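The Long Way Back to the Baseline

Saron Kumsa lost a year of tennis to her wrist. On Saturday she plays for the Wullham title.

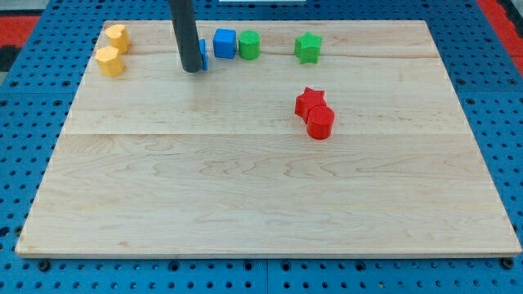
3 min read

By Dagim Shiferaw

If you get to the Wullham courts early enough, before the nets are up and while the coffee stand is still rattling its shutters, you will probably hear Saron Kumsa before you see her. She hits serves on the far court at 6:30 in the morning, a full basket of them, and she grunts on every single one, even the ones she pats in at half speed (she says she can't help it, and her doubles partner has stopped asking).

Last January she couldn't hold a racket. The tear in her left wrist had been coming on for months, and for a player who leans on a two-handed backhand the way Kumsa does, it might as well have been a broken leg. Her ranking slid all the way to 1497. She moved back in with her aunt, watched a great deal of tennis on a very small television, and learned to slice.

"I hated the slice," she says, laughing. "I thought it was a shot for people who were tired. Then I was tired all the time, so there you go."

Her coach, Bevan Stubbs, is a tall, mournful man who played a little on the tour himself and will tell you about it if you have the afternoon free. He started her back with 50 balls a day, all forehands, and sent her home when she begged for more. They argued plenty that spring - in the car, mostly - and he admits she won a few of those.

The slice stayed. It floated low and mean all through Thursday's semifinal against Nuria Gidey, who is 19 and hits the ball harder than anyone left in the draw. Kumsa dropped the first set in a hurry, then began taking the pace off everything, and the match turned into a long, scrappy, wonderful thing that went to a third-set tiebreak. Bethel Gidey, Nuria's older sister and hitting partner, sat through it with a towel over her head.

Kumsa's opponent in the final will be the winner of tonight's match on Court 3. She plans to have dinner with her aunt and skip the scouting. Stubbs will be there with his notebook, and he has promised not to call her before breakfast.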